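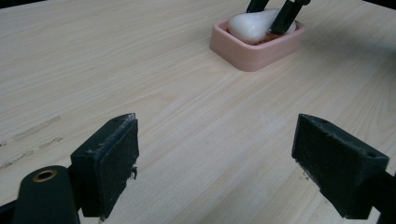
Brakov Packing Hall — Automation Support Grant
Progress report, second period
Submitted Thu 16 January

Summary

The two packing cells we bought with your money are installed, and one of them packs. The other is learning to, and is at the stage where it would be rude to quote a rate. Spending is on budget. Staffing is the same as when we applied, though what people spend the day doing has changed a good deal, and most of this report is about that, as you asked in your comments on the first one.

The work

For any new reader at your end: Brakov packs gift sets for three customers, of which Prilska is the largest. A set is a soap, a dish to put it in, a washcloth and a card, all in a box with a lid that fits when it feels like it. Before the grant all of this was done by hand at long tables. It is easy work to learn and hard on the thumbs and wrists by the end of a shift.

The first cell, from Tillero, takes over one step, putting the soap in the dish and the dish in the box. We picked that step because the packers voted for it. They would have voted for the lids, but Tillero looked at the lids for an afternoon and changed the subject.

What the cell does now

On Prilska's standard set the cell runs at 115 boxes an hour when it is left alone. A good packer was quicker than that in the first hour of the day and slower in the last, so we call it a draw. It is left alone for most of the morning. Afternoons are more eventful, usually when we change over to a smaller soap and the settings have to be talked into it.

Soap is a bad thing to pick up. It is smooth, it marks if squeezed, and it leaves a film on whatever has been holding it. Finger pads on the grippers now get wiped down at every break. This was not in Tillero's maintenance schedule. It is in ours, in capital letters, taped to the cabinet.

The second cell

The second cell, from Rana, learns from demonstrations. Packers do the task themselves with a hand-held gripper, over and over, and the recordings are used to train the arm. We planned on 2000 demonstrations by the end of April and expect to get there, although we badly misjudged how people would feel about it.

We had expected worry about jobs, and there was some, and we talked about it in two long meetings. What we had not expected was professional pride. Packers who had put soap in dishes for years did not enjoy doing it slowly, through a pair of plastic fingers, and having the clumsy tries thrown out. One asked whether the robot could come and learn it properly, with its hands, like everybody else. Things improved once the packers were given the right to decide which recordings to keep. They are stricter than Rana's engineers ever were.

Demonstrating is paid at the setter's rate, which is higher than packing. Sessions are limited to an hour because the tool gets heavy. We had no limit for the first two weeks, and the complaints were justified.

What has changed for people

No one has been laid off, as promised in the application. Three packers have moved to cell setter, with training and a raise. Two of them like it. The third finds it lonely and has asked to go back to the tables for half the week, which we have agreed to.

The tables are quieter, and opinion is split on that. Fewer hands on the line means fewer people within talking distance, and the cell does not care about anyone's weekend. We have moved the remaining stations closer together and turned the radio down. The radio took longer to settle than the shift pattern did.

Sore wrists are reported less often, going by the first-aid book. We would like a full year of entries before claiming anything.

Problems

The safety fence arrived with a gate that opened the wrong way, and was returned. The replacement took five weeks, during which the Tillero cell sat under a sheet and was much admired by visitors.

Prilska changed the soap supplier in the fall and told us on the morning of delivery. The new bar is slightly rounder. A packer would have shrugged. The cell needed two days and an engineer.

Money

We have spent 72 percent of the grant, mostly on equipment and the electrical work. Training is underspent, as the setter course was shorter than quoted. We ask permission to move the difference into paid demonstration time, where it would do more good. Maintenance is slightly over, on account of finger pads.

Next period

Finish the demonstrations, then run the Rana cell on live orders for one shift a day with a packer beside it and a stop button within reach. Hold the second round of staff interviews. Look at the lids again, with or without Tillero.

We would be glad to have you visit in the spring. Please come in the morning.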